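About us

Home | About | Classes | Hire the rooms | Find us

Stotudine is a small language and evening school in Prasville, two floors above the old seed merchant's. We teach grown-ups, mostly. Icelandic, Arabic, English for work, a bit of book-keeping. Classes start at 6 and everybody is out by nine, later if Khalil gets talking.

How it started

Sólveig Toft taught Icelandic at her kitchen table for years. Then there were too many people for the kitchen. Then there was a waiting list on the fridge. She took the first room upstairs on a short lease, bought secondhand chairs, and put a card in the post office window. Khalil Srour answered it. He wasn't after a class, he wanted to teach one. Arabic, beginners, 2 evenings a week. That was the second room sorted.

We still have the chairs. Some of them.

What we teach

Icelandic, levels one to four. Level four is conversation and reading, you need to be fairly steady on your endings before you join. Ask if unsure, Sólveig will have a ten minute chat with you on the phone and tell you straight.

Arabic, beginners and improvers. Script from the first evening. No transliteration after the third week, people moan and then they're fine.

English for work. Letters, phone calls, interviews, forms. Bring your own forms, we'd rather use real ones.

Book-keeping for very small businesses. Runs in the autumn term only, enrolment opens in September and it does fill up.

Groups are kept small. If a class gets too big we split it, if it's too small we'll ring you before term and offer a swap or your money back.

The Ásgeirsdóttir library

Left to us by a former pupil's family and named after them. 2,000 books, mostly Icelandic, a good shelf of Danish, and a lot of crime. Arabic section is newer and growing. Pupils borrow free, everyone else pays a small yearly fee at the desk. Write it in the ledger please, title AND your name. The dictionaries don't leave the building.

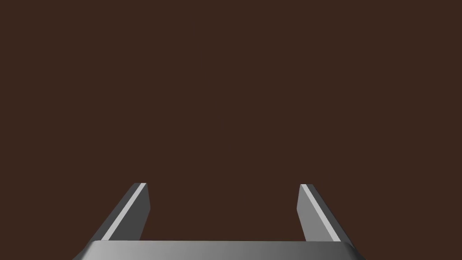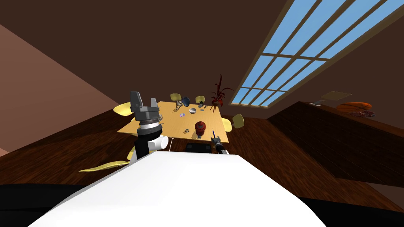 Alla

Alla is our conversation supper, last week of every month in term time. Bring a dish, sit at a table, speak only the language on the card in front of you until the pudding. It's louder than it sounds. Beginners are welcome and get put next to someone patient. Past pupils come back for it, one lot drive over from the coast every time.

No charge, but tell the desk by noon so we know how many plates.

Who's who

Sólveig Toft, head of school. Teaches Icelandic three and four, does the timetable, answers most of the emails. If it's been a week and you've heard nothing, write again, it's got burried.

Khalil Srour, Arabic and English for work. Also looks after the library, so late books are his department.

The other teachers are part-time and change a bit from year to year. Names are on the term sheet.

Fees and help with fees

Fees are on the term sheet as well, paper copies at the desk. You can pay by term or by month. There's a hardship fund, it's not huge, it covers part of a course and the course book. One form, one side of paper. We don't ask for a long story.

Deposit for new pupils is 100, taken off your first term's bill.

Getting here

Green door to the left of the bakery, ring the top bell. Stairs are steep and there's no lift, we're sorry about this and have been asking the landlord. If stairs are a problem tell us when you enrol, we have use of a ground floor room across the yard and can usually move a class their.

Bikes in the yard, not the hallway. Parking on the street is free in the evenings.

Desk is open from four in the afternoon during term. Out of term leave a message and we'll ring back.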